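Wednesday, July, bindery bench

Paste paper day! I have been wanting to get back to this since Setsuko Hosoda brought in her sheets from the spring class, and this morning I finally had the bench to myself until lunch.

Recipe first, so I stop hunting for it. Wheat starch cooked 1 to 5 with water, strained twice while warm, left to cool with a lid on. Color goes in after it cools. I cooked the last batch too short and it went stringy under the comb. Today I kept stirring well past the point where it turned glassy and it behaved beautifully, like thin custard. Renji Sakamoto swears by a spoon of methyl cellulose in the mix and I tried it in the second jar. Slower to dry, and the comb lines stay crisper. I like it a lot. Will do the whole next batch that way.

Colors: indigo, burnt sienna, and the ocher that Fouad Kanaan left in the cupboard before he moved over to Tanabe. The ocher is gritty straight from the tin, so mull it first (I didn't, and there are scratches in the first few sheets). Sienna over a dry coat of ocher is the best thing I have made all year. It looks like old leather from across the room, and then you get close and there are all these little ridges catching the light.

Paper: the Oketau text weight buckles too much when damp. The heavier Floltell stock lies flat if you wet both sides and squeegee it down before the paste goes on. Grain direction matters more than I remembered. Sheets I cut short grain curled into tubes on the rack and I had to press them overnight last time, so this time I penciled an arrow on the back of every one.

Tools that worked - the notched credit card, the wide rubber graining rocker, a cork with a V cut in it. The hair pick was no good, the tines are too far apart. Young-sook Ko says to try a windshield squeegee with the blade nicked by a knife, which sounds perfect for the big endpapers.

Finished 49 sheets, two of them spoiled for sure (torn at the corner coming off the board). The rest are on the rack. Sadao Yagi wants first pick for the Skuto ledgers and he can have the indigos, but the ocher and sienna ones are mine until I have covered at least one book with them. 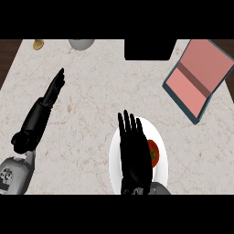
Still to do: wax test on the scraps, beeswax against the microcrystalline, buffed with flannel. Check whether the indigo rubs off on a white cloth. Also order more starch, the tub is nearly down to the bottom, and wash the brushes properly tonight before the paste sets in the ferrules again.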